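Chapter 2
Small Things in Shallow Boxes

Books on household order promise a great deal for the box. Put like with like, they say, and the morning rush will sort itself out. Mamta Ahuja, whose Fluvden survey looked at 124 homes, was not convinced, and neither am I. A box has no opinion about what goes into it. 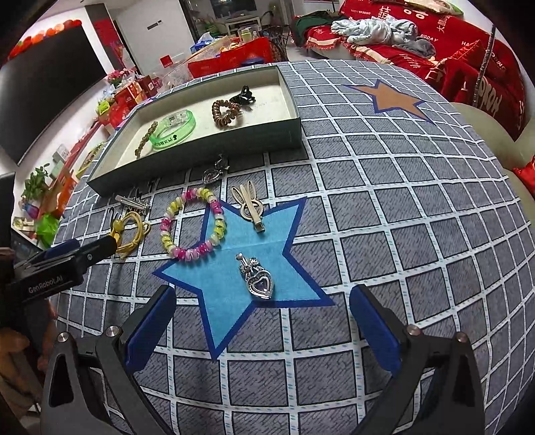 Hair clips are the hard case. Are they jewellery or tools? A bracelet can lie flat beside another bracelet - a clip with prongs catches on whatever is next to it. The Salminen method tells us to sort by use, but it never says whose use, or on which day.
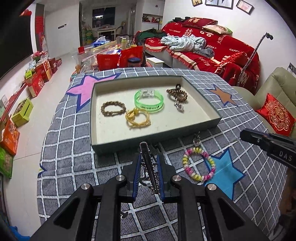

Fig. 2.1 Bracelets and a claw clip in an open lid, with a beaded bracelet left on the cloth.

Sorting by shape does a little better, though the claims made for it are too large. Over 18 of Ahuja's households gave it up by September. We should ask, then, what a sorted box is supposed to prove. The first section takes up the matter of size.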